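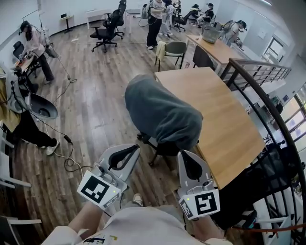
Re: Fawzy series two, is it worth carrying on?

Print this message | E-mail this message

From: Poppy Holroyd
To: Prindham Telly List
Date: 5/4/19

Lesego Coetzee wrote:
> I gave up on Fawzy halfway through episode three. Too many people
> whispering in corridors, and I still can't tell the two brothers
> apart. Does it pick up, or shall I go back to my Hiltodari repeats?

Oh Lesego, please don't give up yet! I felt just the same at that point (I did the ironing all through episode three and missed very little), but four is where the ferry finally comes in and everyone has to stop whispering and shout at each other, which suits them much better. The brothers are easy once you know that Hokell is the one who never takes his coat off. He even wears it at the wedding, bless him.

I won't spoil the ending, except to say that the letter from series one does turn up again, and I rang my sister the minute the credits rolled. My one grumble is the doctor, who has a lovely big speech in five and then simply vanishes. Did I nod off, or does she never come back? Someone on here will know.

As for Hiltodari, I've got all 18 episodes on disc and you're very welcome to borrow them, though the last two are a bit daft. There's meant to be a new run in October and I'm trying not to get my hopes up.

Do let us know how you get on with four!

Love to all,
Poppy

Filed under: TV Drama, Series Chat, Mild Spoilers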